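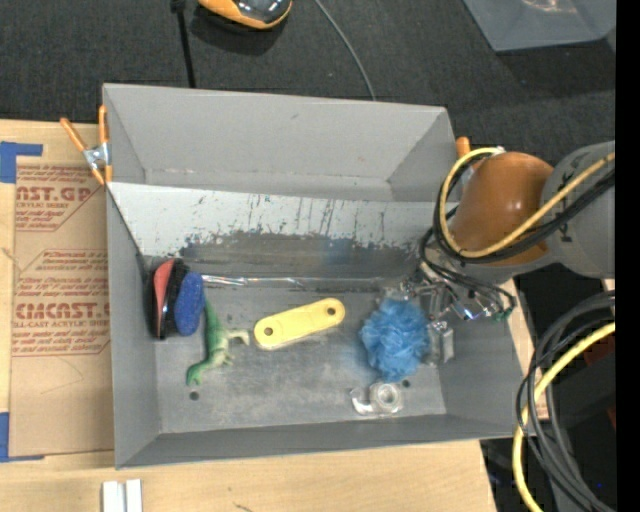
A divided bin (some people say sectioned tub, and my gran said "parting box", which I still rather like) is an open container with one or more fixed walls inside it, so that two lots of things can share one footprint. I've been keeping house with them for years and have got a bit evangelical, so forgive me if this entry runs on in places. The commonest layout has two compartments of unequal size, a big one for the stuff you're always rummaging in and a narrow one for whatever is waiting to be dealt with. Grey is a popular colour, and a grey one with a toy dinosaur, a blue bath pouf and a flat yellow bar with a hole near each end all in the larger side, and nothing whatever in the narrow one, is a fair picture of how mine look by the middle of the month!

## Shape and parts

The outer walls nearly always slope inwards towards the bottom. This lets empty bins nest for storage, but it also means the floor is smaller than the opening, and people forget that when they measure up. I certainly did. I bought a Roltgate tub that was 30 centimetres across the top, expecting my bath books to lie flat in it, and they've stood at a silly angle ever since.

The inside wall is called the divider, and in the bins I'm talking about it's fixed. A sloping divider is kinder to the hand than an upright one, as you can slide a thing up it with your fingers instead of pinching it out of a corner. Slip-in dividers exist too (Flultberg do a set of them) but I find they pop out the moment a child leans on one.

Some bins have small round holes in the floor. I'm very fond of these for bathroom things, although you do need to stand the bin on a tray or you'll have a damp shelf. Hairgrips go straight through, and so do beads.

## What goes in them

Almost anything that's soft or light and doesn't have a proper home. The usual contents in a family house are sponges, poufs, plastic animals, bits off construction sets and odd lids, and I don't think there's any shame in keeping these together. Poufs are worth a word of their own. The netting catches on everything, especially anything with claws or a tail, and a pouf put in first will come out last with half the bin attached to it. Put it on top, at one end, and your life will be easier.

Sponges should go in dry. I've ignored this and paid for it with a smell that lasted until April.

Heavy things are better elsewhere. A Curkora bin I had in the shed did very well with 28 paint brushes and then cracked along the base when I added tins.

## Sorting

There are two schools of thought, and I've belonged to both. The first says each compartment should have a label and keep to it, bath on one side and toys on the other. It looks lovely for a week. The second, which I've drifted into, uses the large side for everything and keeps the small side clear as a landing place, so that when you're sorting you've somewhere to move each piece to. Take a thing out, decide, and either put it away properly or drop it in the narrow side. When the narrow side is full, stop and have a cup of tea.

A full sort of a middling bin takes me about 5 minutes. I've seen it claimed you should own no more than 100 loose items per household, but I've no idea where anyone got that, and I'm not going to start counting the farm animals.

## Wear and cleaning

The divider takes the worst of it. Every toy that's dragged over the top leaves a mark, and in time you get scratches and chips high up, then a darker worn patch further down where things rub. The floor goes cloudy. It's mostly cosmetic and I wouldn't throw a bin out for it, but run a finger along any chipped bit to be sure it isn't sharp.

Warm water and washing-up liquid will do for the rest. The seam where the divider meets the floor collects crumbs and fluff, and an old toothbrush is the best thing for it. Don't use a scouring pad on a glossy bin! My Damasceno one went from shiny to chalky in a single afternoon and now shows every fingerprint.

## See also

- Drawer inserts
- Toy baskets
- Bath caddies
- Nesting boxes (storage)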